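Stisia project wiki
Home | Notebook | Parts | Meetings | Logs | Contact
Print this page | E-mail this page

Notebook, April -- cutlery task, second bench session

Started just after 4 pm. Aim was to get the fork pick steady enough to start recording runs for the Casard round. The rules want each piece put away in the tray compartment with its own kind, handle down. Forks left, spoons middle, knives right. Marks for each piece placed, and marks off if anything already in the tray gets knocked out.

Carried over from last time: gripper was closing too hard and the fork was twisting as the fingers met. Dropped the closing force in the Flirnness config and slowed the last part of the close. First try with the new values was too weak and the fork slid down until the tines caught on the finger tips. Went up in small steps from there. Final value is in the shared config under fork_close, please don't change it without writing it here. The spoon value is separate and hasn't been touched.

Encoder reading at full close with nothing between the fingers is 383. If you read anything else on start-up, home the gripper again before doing anything. It drifted once today after someone leaned on the cable and we lost a good while looking for a fault in the code that wasn't there.

Grip point. We had been going for the middle of the handle. That leaves too much weight above the fingers and the fork leans on the way over. Moved the grip up to the neck and it travels much better. The catch is that the fingers then have to come very close to the tray before letting go, and the left finger is bulky. On the approach from the right it brushed the spoons twice. Approach from straight in front seems fine so far. Need to try from the left as well, but the cable run is on that side and I'd like it tied back first.

Wrist camera. Exposure was set for the old grey backdrop and against the white everything shiny burned out. Set it by hand to 4000 microseconds and turned auto off. The black fork is now clear against the wall. The gold pieces still pick up reflections, and the detector sometimes takes two overlapping spoon bowls as a single one. Pan (the detector, for anyone new reading this) was trained mostly on steel cutlery so this isn't a great surprise. It needs more pictures of the gold set, with the spoons bunched together as well as apart.

Fork held at the neck, before the move into the left compartment:

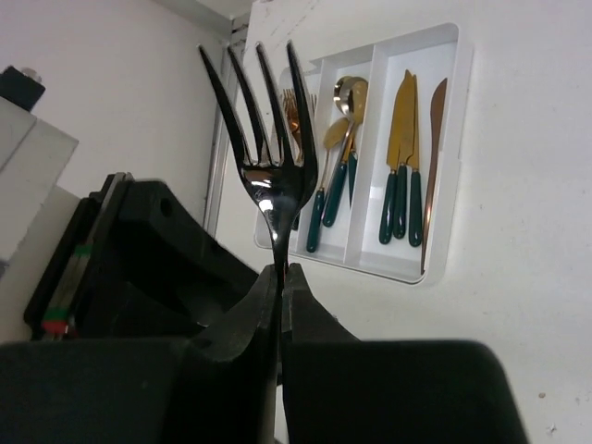 Wrist view, black fork in the gripper. Gold fork already in the left compartment, spoons middle, knives right.

Things to note from this one. The tines hide most of the left compartment, so at this height the detector can't be trusted to say what is in there. Suggest we take one look at the tray before the pick, store it, and place from the stored position. The tilt of the tray helps a lot with seeing inside, so keep it. The copper knife on the far right has no coloured handle and Pan gives it a low score compared with the green-handled ones. Label it as a knife in the new set, same class, don't make another.

Tray position: mark it on the bench with tape before anyone moves it. The current place numbers were taught by hand and will be wrong by next week otherwise.

Recording. Target is 200 runs for the fork before we go on to spoons. Save to the Stisia folder, one folder per session. If a run fails, keep it and tag it as failed. Stop recording when the fingers have opened and backed away, not before -- a few of the earlier files end with the fork still held and are no use for the release.

To do:
- tie back the wrist cable, then try the left approach
- stored tray look, before pick
- more gold spoon pictures for Pan
- tape marks for the tray
- 2 spare finger pads to print, the present ones are scuffed but still gripping

Packed up at 6.40 pm. Arm parked, supply off at the wall, config pushed.

Previous entry | Next entry | Back to Notebook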